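Print check before the July screening of *Atinga* (revenge thriller, 232 minutes with interval)

Checked by Sena Wumbei, second pass by Miłosz Walczak.

- [x] **Reel order.** All seven reels match the sheet. Reel 4 had the leader from reel 5 taped to it; swapped back.
- [x] **Splices.** 26 in total, most of them in the warehouse fight. Two were lifting and have been redone.
- [ ] **Sound.** Dubbed dialogue drops out when the brother reads the letter. Kojo thinks it was always like that. Compare with the Wakar tape before we spend money on it.
- [x] **Subtitles.** Readable from the back row. "Uncle" is spelt two ways — left alone.
- [ ] **Colour.** Reel 6 has gone pink. The night scenes hold up, the wedding doesn't. Mention it on the programme note.
- [x] **Content notice.** Knife violence, one hanging, strobe effect in the club scene. Dela to put it on the door and on the ticket page.
- [x] **Aisles and exits.** Clear. The left exit sign was out at 6 pm, bulb changed, working at 6.20.
- [ ] **Interval card.** Still says *Fevari*, left over from the last show.

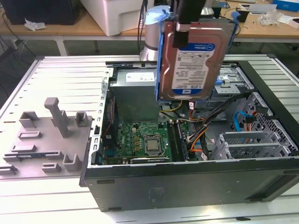

Can we show the shorter cut instead?

The shorter cut loses the whole training section and the old boxer with it, so the last fight makes little sense. We stay with the long one and start at 6.30.

Still open: sound, colour note, interval card. Adom has the keys to the booth and the print goes back in can no. 2363, tails out.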